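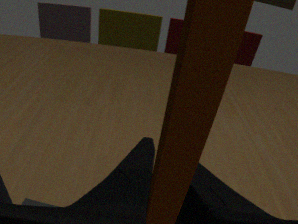
Rust-brown bar against the wood-grain top, grain running diagonal on the left. Render, speckled noise.

Render noise in dark wood textures – denoise or more samples?

tallowmere
Posted 4:40 pm
Working on an interior set for Udildale, mostly furniture close-ups with low light. The wood grain is the problem. It is a fine, low-contrast texture, and at 50 samples the noise sits at nearly the same scale as the grain. If I run the denoiser the noise goes away and so does half the grain. If I don't, the whole thing looks like sandpaper.

Settings: path tracing, one area light, no environment map, 50 samples per pixel, six bounces, clamp off. Texture is a 4K tan wood, no bump. Output is 1080p.

Is there a sensible middle setting, or do I just pay for more samples?

posgate_user
Posted 4:58 pm
Pay for more samples. 50 is a preview number for a dim interior. Noise drops with the square root of the sample count, so going to 200 halves it. Then denoise lightly on top of that.

kerfline
Posted 5:11 pm
Disagree with the above as a first step. Before touching samples, give the denoiser the albedo and normal passes. Without the albedo pass it has no way to tell grain from noise, and it will smear both. With it, 50 samples is often enough for flat surfaces. In Koech this is under Output > Auxiliary, and it is off by default in the older builds.

tallowmere
Posted 5:20 pm
Albedo was off. Turned it on, grain is mostly back. The streaks look right again but there is a blotchy pattern in the darker areas, a few inches across in scene units. It changes position on every frame, so animation is out.

kerfline
Posted 5:26 pm
That is low-frequency noise from the indirect light. The denoiser can't remove what it reads as shading. You do need more samples for that part, or a bigger light.

posgate_user
Posted 5:31 pm
So, more samples.

kerfline
Posted 5:34 pm
For animation, yes. The original question was about grain in stills.

ovalgasket
Posted 6:02 pm
Two things no one has asked. Is the albedo pass itself clean? If you have depth of field or motion blur on, the albedo pass gets noisy too, and you have to prefilter it. Second, what filter is on the texture? Fine grain seen at a low angle will alias, and people mistake that for render noise all the time. Load the mipmaps and check again.

tallowmere
Posted 6:15 pm
No depth of field. Texture filter was set to "closest". I don't remember doing that. Switched to trilinear and the crawling along the far side of the table is gone. Blotches still there.

brineshelf
Posted 7:37 pm
I would render dark and lift it in post. Low light in the scene is where all of this comes from. Light it properly, render it bright, then grade it down. You get the same mood and the noise is buried.

posgate_user
Posted 7:44 pm
You wrote "render dark" and then described the opposite. Also, scaling the light and then scaling the image back down gives exactly the same relative noise. A path tracer does not care about exposure.

brineshelf
Posted 7:52 pm
Typo, meant render bright. As for the rest, it works for me in Tosik. I add fill lights, I don't just turn up the one.

ovalgasket
Posted 8:03 pm
Adding fill changes the light transport, so that can help. Turning up a single area light will not. Both of you are describing different things.

tallowmere
Posted 9:18 pm
Results on the same still, for anyone searching later:

50 samples, no denoise: 19 seconds, unusable
50 samples, denoise with albedo and normal: 20 seconds, grain fine, blotches
200 samples, same denoise: 103 seconds with a second area light added as weak fill, grain fine, blotches gone as far as I can tell

Going with the last one for stills. I have not tried it on a sequence yet.

kerfline
Posted 9:25 pm
You changed the samples and the light at the same time, so you don't know which one fixed it. Try 50 with the fill light before you commit the whole set to 200.

tallowmere
Posted 9:29 pm
Fair. Running it now.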